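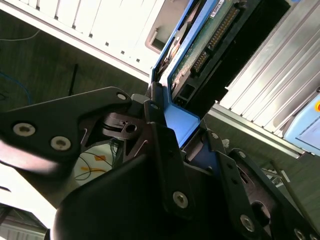

Kyrylo Palamarchuk wrote on the issue page that the card should state the drive interface before anything else, having loaded half the episodes before he worked out which end of the caddy was supposed to lead. Fair point. The orientation convention has been moved up.

Projects > Dustberg > caddy-handling > README.md

Search this repository Go

# Dustberg caddy-handling set

25 July 2019
Filippos Andreadis

## Orientation convention

Caddy frame origin is at the center of the connector edge. +X points out of the connector, +Z points away from the circuit board side. All grasp poses in `poses.csv` are given in this frame. Releases before v0.3 had Z flipped; if your loader negates Z, remove that line.

## What is in the set

Wrist camera recordings of a multi-finger gripper handling 3.5-inch hard drives in blue plastic caddies. Recorded in the Brerkholm shared workshop, on the carpeted side. The arm is a home build: Hesari joint modules, Benítez controller board, fingers cut and assembled by the authors.

- Episodes: 610
- Longest episode: 300 s
- Distinct caddies: 4
- Labeled keyframes: over 2,000

Each episode is one of `pick`, `hold`, `place` or `regrasp`. Failed attempts are kept and marked `ok=0`. Do not filter these out before computing the split or the episode indices will not line up with `split.txt`.

## Layout

 episodes/NNNN/wrist.mp4
 episodes/NNNN/joints.csv
 episodes/NNNN/meta.json
 poses.csv
 split.txt

`joints.csv` is in radians. Gripper opening is in millimeters between the fingertip faces, zero when closed. Timestamps come from the controller clock. Video lags it by a fixed offset stored in `meta.json` under `cam_lag_ms`.

## Camera

Mounted at the wrist, fixed focus. Exposure was left on automatic. Bright ceiling panels wash out in a fair number of episodes, mainly those with the wrist rolled past 45 degrees. The images are not rotated to level. Use the wrist roll in `joints.csv` if you need a gravity-aligned view.

The fingers occupy a large part of the image at all times. A static mask is supplied for the palm only; the links move and are not masked.

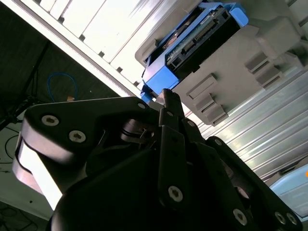 *Fig. 2. Blue caddy in the gray holder, gripper close in.*

## Holder

Gray molded plastic with stepped ribs. Its pose was measured by hand with calipers and a square, then refined by touching off the fingertip on three points. Expect 1 mm error in position. Estíbaliz Echevarría repeated the touch-off in February and got the same numbers within that margin.

## Known problems

- Episodes 0112 to 0118 have no gripper opening. The encoder plug had worked out of its socket.
- Finger screws were retightened partway through the set. The opening offset shifts by 0.4 mm from episode 0301 on. Both offsets are in `meta.json`.
- `regrasp` is underrepresented in the test split.
- Grip force is motor current, uncalibrated. Do not compare it across sessions.
- Drive labels are legible in places. Serial numbers have been blurred in the released video, though the blur slips for a few images when the wrist turns fast.

## Not suitable for

Training on connector insertion. The caddies were placed in the holder without mating to a backplane, so there is no contact data for the pins.

## Credits

Finger design: Yolanda Zabala. Controller firmware: Filippos Andreadis. Labels: Purificación Cordero, Estíbaliz Echevarría. Send corrections as a patch against `poses.csv`, one episode per commit.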